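The kitchen at Bakalis closed in September, and by spring I still had not unpacked the boxes. There were 12 of them. They had gone from the back of the restaurant to my sister's garage in Elbridge, and then to the spare room of the apartment I rented over the dry cleaner's. I knew what was in most of them. I had packed them myself, in one night, with the radio on.

My sister called every Sunday night after her shift and asked if I had opened any. I said I was getting to it.

What finally moved me was a letter from the landlord. He wanted the spare room back for storage and was taking $200 off the rent in exchange. I signed it the same day and put it in his mailbox. Then I went upstairs and cut the tape on the first box.

It was mostly small things. Peelers, measuring spoons, a stack of lids that fit nothing. I had thought I would feel something when I saw them, and I did not feel much. I put the peelers in one pile and the lids in another. By the time I got to the third box I had run out of floor.

My father used to lay out the prep table before anyone else came in. He marked it off with tape, a square for each job, and he did not like to see a bowl sitting on a line. He said a bowl on a line belonged to two people and so it would get washed by neither. I was 22 before he let me set the table by myself. I put the trays where I thought they went, and he walked the length of it and moved one of them about an inch.

I went down to the hardware store and bought blue tape.

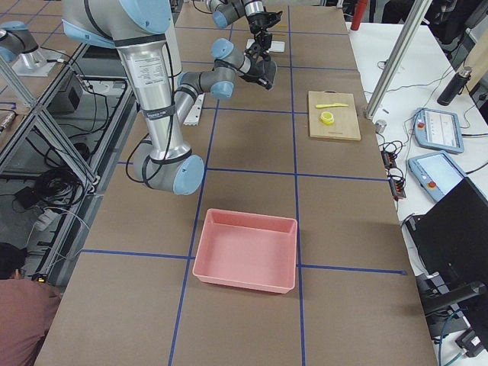
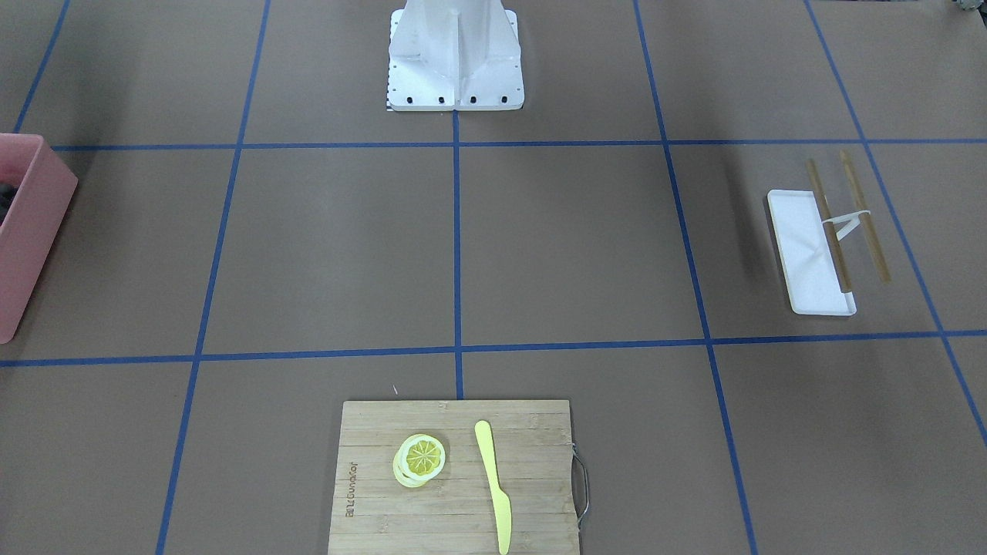 It took most of the evening to do it right. I had to pull up one line and lay it again. When I was done I made a square for things to keep, a square for my sister, and a square for the thrift store in Biredcombe. The rest I left open for things I could not decide about, and those filled up first.

My sister came over the next day with coffee. She stood in the doorway for a while before she said anything.

"You made his table," she said.

"I ran out of floor."

She put the coffee down on the windowsill and picked up a bread knife from the thrift store square. She turned it over and looked at the handle, where the finish had gone dull from his hand or from mine. Then she set it down again in her own square. I did not argue. I had two more like it.

We worked until it got dark. She found the order book for Rinora, the people who used to bring our oil, with his handwriting down every page. He wrote his sevens with a bar across them. She read me some of the orders and I wrapped cups in newspaper. Neither of us wanted the cups, but they were good cups.

Around eight she asked what I was going to do with the bowls. They were the big steel ones, and they had been sitting across a line since the morning.

"Move them over," I said.

"Over which way?"

I told her to pick one. She slid the stack toward the keep side, an inch or so, and went to wash her hands.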